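Kindska Garments v2

Maintainer: Chepkoech Rotich
Status: frozen in March, errata only

Kindska collects demonstrations of clothes handling in furnished bedrooms, recorded with hand-held grippers. It was put together to test a narrow question: can a policy trained on human demonstrations lay out and fold a garment on a bed that has not been tidied for it?

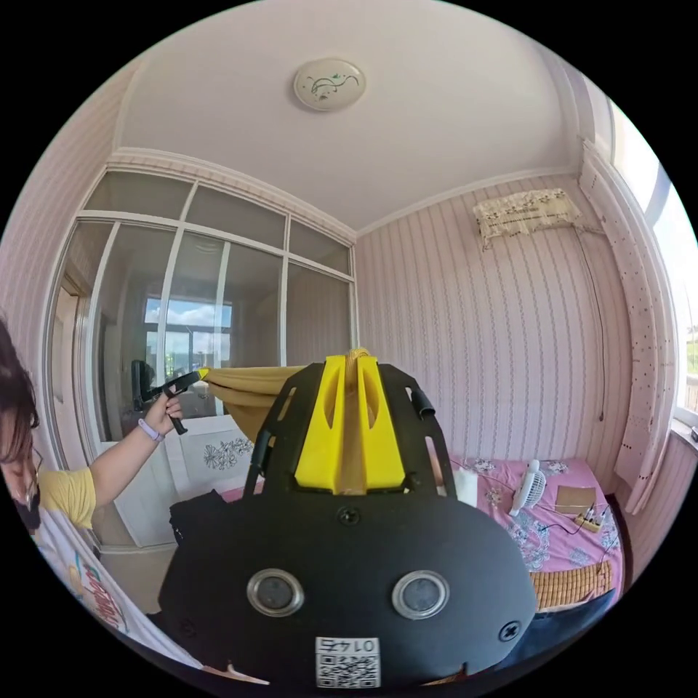 The release holds 733 episodes. Of these, 700 form the training split; the rest are held out and should not be used for tuning. Long sleeves are the hard case. A cuff that twists during the first grasp usually stays twisted, and the policy then folds it in.

Baseline: Plerkia, trained for 338 epochs on the training split with default settings. It flattens T-shirts acceptably and is poor at sleeves. We would not describe it as able to do laundry - it handles one step, slowly, and needs a person to restart it.
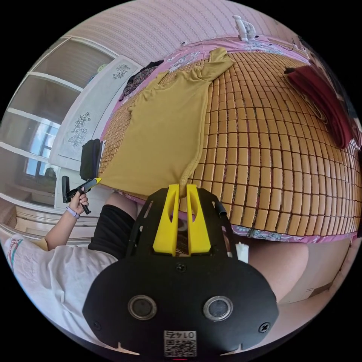 Fig. 2. Long-sleeved garment spread on a bamboo mat, one cuff twisted.

Known issues
Episode boundaries were marked by hand and may be late.
Bedding differs between homes; fold scores should be reported per home.
The Akis loader drops the last step of each episode. Use the Mohamedi loader until this is fixed.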